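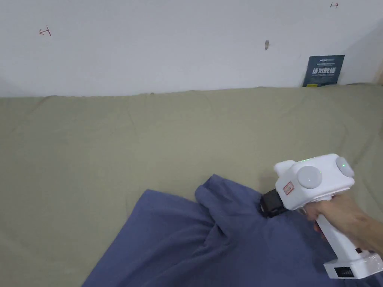
2018-05-12, after supper

My hands are tired in a new place tonight. It used to be the wrists and the small of my back, after a full shift at the folding tables, and now it's the soft part between thumb and first finger, from closing the grippers on cloth all day. I soaked them both in the sink while the rice cooked and thought I'd better write a bit before I fall asleep in the chair again.

So that is another Saturday shift done, and I don't mind them as much as I said I would back in October, when Gernurby first put the notice up in the break room. We all stood around it with our tea going cold. It said that Tamov would be bringing in the Guo folders, one line to begin with, and that nobody on the day crew would lose hours before the new year. Well, you can imagine how far down the page people read after "to begin with." I went home and told the cat we might have to move in with my sister.

What has happened since is slower and odder than any of us pictured. The first line took over the flat work, the sheets and pillowcases, and I can't say I miss those. Nearly 300 pillowcases on a bad morning, and the steam on top of it! But shirts and anything with a sleeve stayed with us, and somebody has to show the machines how sleeves are done, and that's how I came to be one of the people who spends the day picking up cloth with a pair of grippers instead of with my own ten fingers.

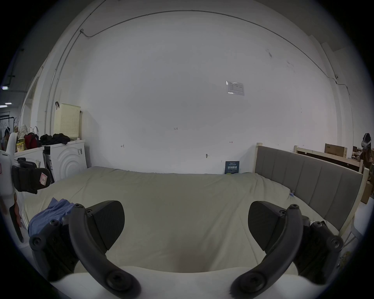

I've been trying to work out what exactly I know, after all these years of folding. It's a strange thing to be asked. When the trainer wanted to know how I find the hem of a shirt that has come out of the dryer in a lump, I said I just find it, and she was very kind and waited, and I still had nothing to add. With fingers you feel the double thickness before you've even looked. Two curved black fingers with a flat pad on each don't tell you a thing about thickness, so I've had to learn to look properly, and I go slowly, and I open the jaws much wider than I think I need before I come down on a bunched-up blue cloth lying over on the left of the bed. By lunchtime I had caught myself holding my breath at each pinch. I must stop that.

We were meant to get through 80 folds today between us and we came in at 78, which the trainer said was fine. I would have liked the other two. The old floor manager would have had us stay for them, but it's a different kind of counting now. A spoiled fold isn't wasted, apparently, as long as you put it right where it can be watched. I find that very hard to believe in my bones. For most of my working life a bad fold went back in the pile and you hoped your neighbor hadn't noticed.

The quiet is the other thing. At the tables we talked from clocking in to clocking out, about knees and grandchildren and what the bus was doing, and your hands got on with it by themselves. Now my head has to be in my hands the whole time and I can't hold a conversation as well. I come home full of talk with nowhere to put it – hence all this, I suppose, and hence the poor cat.

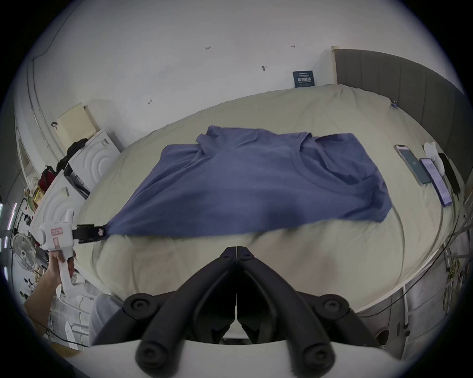
On the bus back through Terkano I sat with one of the women from the old sheet crew, who drives a desk now, as she puts it, and calls the line to a stop when it jams. She says her back is better than it has been since her second child. She also says she feels like a guest in there. I told her I feel more like a teacher with one pupil who never looks up, and we laughed, and then we were both a bit quiet until her stop.

The pay is the same, plus 200 a month for the training work, and I've put the first lot toward the boiler. I'd feel better if they would say what becomes of us once the sleeves are learned. I asked again on the way out and was told there will be a meeting. There are always going to be meetings.

Must remember to take the hand cream in on my next shift, and to ask if the left gripper can be looked at. It feels stiffer to me than the right, though that may just be my left hand.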